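What a second pair of fingertips would cost us

I said I'd have the club's spending list done by Thursday, so of course I'm writing a blog post instead. Yoga Lau keeps asking what we need for the chess table, and my answer keeps growing! We have 640 pounds left until April, and fingertips come first. Pawns stand close together and ours are chunky old things, so I'd like a slimmer pair from Unport to try. 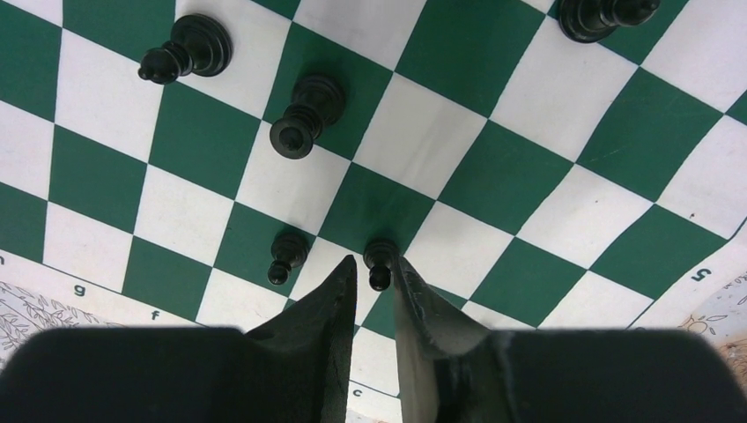

The board and the rest

Next up is a stiffer board. The roll-up kind never lies quite flat, and a decent rigid one is only 20 pounds (Qistina Manurung wants a bigger one — we'll see). After that come cable clips, a spare gripper and up to 4 more trays for captured pieces.

I did ask Tondisgate for a price on a whole new rail as well. It came back at 2,274 pounds, so that's going on next year's list and I'm not showing it to Yoga just yet. The tablecloth stays, whatever Qistina says. I like the ferns.

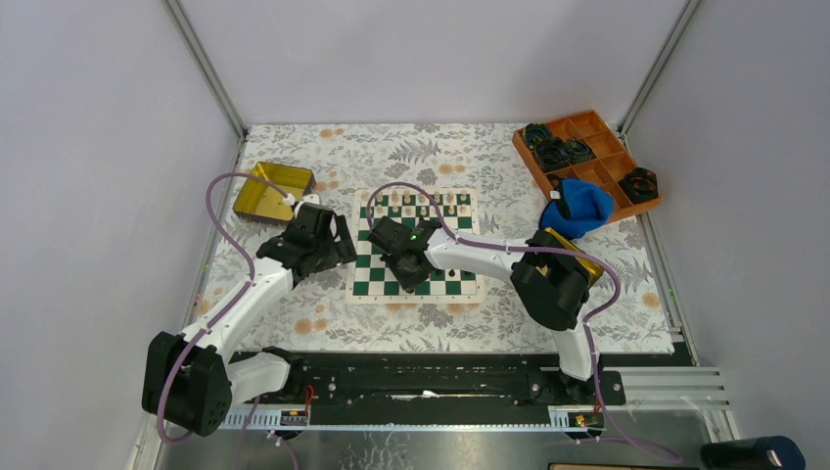

Both arms on their rail, with the chessboard between them and the trays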